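About Troruvano

Troruvano Court Records Research is based in Inthorpe. We retrieve, index and summarize criminal court files for newspapers, defense attorneys and families of missing or deceased persons. The work covers docket searches, hearing attendance, certified copies and timelines of proceedings.

The company was set up by Beril Tuncer and Oğuzhan Güneş, both former court clerks. It now holds indexed summaries of 823 closed cases and follows 80 open ones. Homicide, kidnapping and missing-person cases make up most of the open list. Fraud and property matters are taken on request when the file runs to more than one court.

How we work

Each request is given a file number and assigned to one researcher. The researcher obtains the docket sheet first, then the charging document, then any orders that change the charges or the hearing dates. Statements made outside court are logged separately from testimony and are marked with the speaker and the date. A charge is recorded as a charge until there is a verdict or plea – the summary wording is changed only after the order has been entered by the clerk.

Every summary is read by a second researcher against the source pages. Page references are given for each entry. Where a record is sealed, the summary says so and stops there.
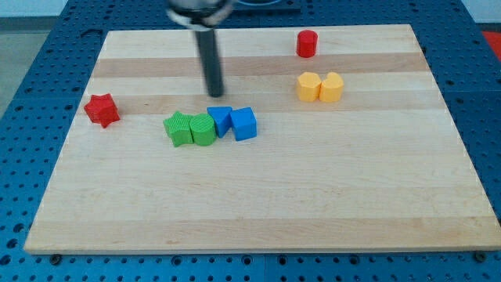
Saadet Tatlı wrote to us that the timeline of her cousin's case was the first paper in which she could find every postponement in one place, and that she would have liked the reason for each one printed beside the date. Reasons are now a standard column, filled in where the court gave one on the record.

Staff

Beril Tuncer – case intake and client contact
Oğuzhan Güneş – docket searches and certified copies
Cheng-en Chuang – index and database
Berkay Akgül – hearing attendance

The index runs on Prunero, a records program written in-house by Cheng-en Chuang. It can be searched by charge, court, judge and hearing type.

Limits of the service

We do not give legal advice, interview witnesses or contact suspects. We do not supply home addresses. Families requesting a timeline in a homicide or missing-person case pay copying costs only.

Standard turnaround for a docket summary is 3 business days after the court releases the file. The office is closed for the first week of August.

Page last revised Monday, March 27, 2023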